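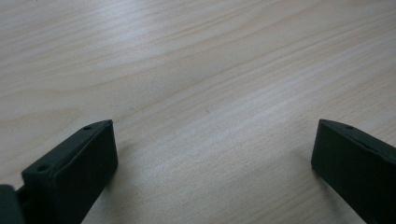 The surface of the table at Flarnance, with the speck near the center.

Search this site Search Enter keywords

Statement Concerning the Table
Short fiction

The Office has been asked to account for its handling of the table, and does so in the following pages. Readers who have written to us will find most of their points addressed. Those who wrote more than once are asked to accept a single reply.

The table was transferred to the Flarnance building in April, when the Darnedier branch was closed and its furniture divided. It was entered in the inventory as item 41, table, wood, light. The form allowed a line for remarks, and the clerk at Darnedier had written in it: "Do not seat anyone facing the window." The Receiving Desk took this to be a matter of glare and struck it out.

For the first weeks the table served in the Hearing Room without incident. Applicants sat on one side and the examining officer on the other. It was noted that hearings had grown longer. An officer who had been used to closing a case in a morning would still be in the room when the lights in the corridor went off, and the record of the session would show long intervals during which neither party had spoken. When asked, the officers said that they had been thinking. The applicants said the same.

The Office then arranged for a member of the Records section to sit in. Her report is held on file and may be quoted in part.

"The grain goes from the lower left to the upper right. On the left it is broad and wavy and on the right it draws together. One begins at the left because the bands are wide there and easy to follow. I chose a band and kept to it. I had expected to lose it where the lines become close, and I did lose it, and went back. The applicant was following a different one. I could tell this from her eyes. At some point we were both near the middle and I believe we were both looking at the speck."

The speck requires some explanation. It is small and dark, and it sits close to the center of the table. The cleaning contractor, Fekete, was instructed to remove it and reported that it had been removed. It was present the next morning. Fekete was instructed again, and again reported success, and enclosed an invoice. The Office paid 6 of these invoices before the matter was referred upward.

An inspector was requested from Ziltico, the firm that had certified the Darnedier furniture in the first place. He arrived on 20th August with a lamp, a cloth and a steel rule. He asked to be left alone with the table and this was granted. He came out after the building had closed to the public. He had not unpacked the rule. He said that the table was sound, that it was level, and that in his opinion the applicants should be given whatever they had come for.

He was thanked and his fee of 2,000 was approved.

The Office wishes to be clear that it did not act on this advice. The figures for the period have nevertheless been compared with those of earlier years, and it is accepted that more applications were granted at the table than in all the other rooms together. The officers concerned were interviewed separately. They could give no common reason. One said that he had reached the part of the grain where the light lies across it and everything is rather pale, and had found that he no longer remembered his objection. He had looked for it in his notes. It was written there quite plainly, and he could read it, but it seemed to concern somebody else.

There have been calls for the table to be sold. There have also been 9 letters asking that it be kept, all from persons whose cases are pending, and the Office has given these such weight as the regulations permit.

It has been decided that the table will remain in the Hearing Room until a replacement is found. A cloth was purchased to cover it. The cloth was laid, and the officer on duty sat down to the first case of the day, and at the applicant's request it was folded back a little at one corner — and then, the record shows, a little more.

The Office regrets any delay. Persons with a hearing date should attend as instructed. They may sit on whichever side they prefer.

We use cookies to remember your settings and to understand how this site is used. Accept Manage preferences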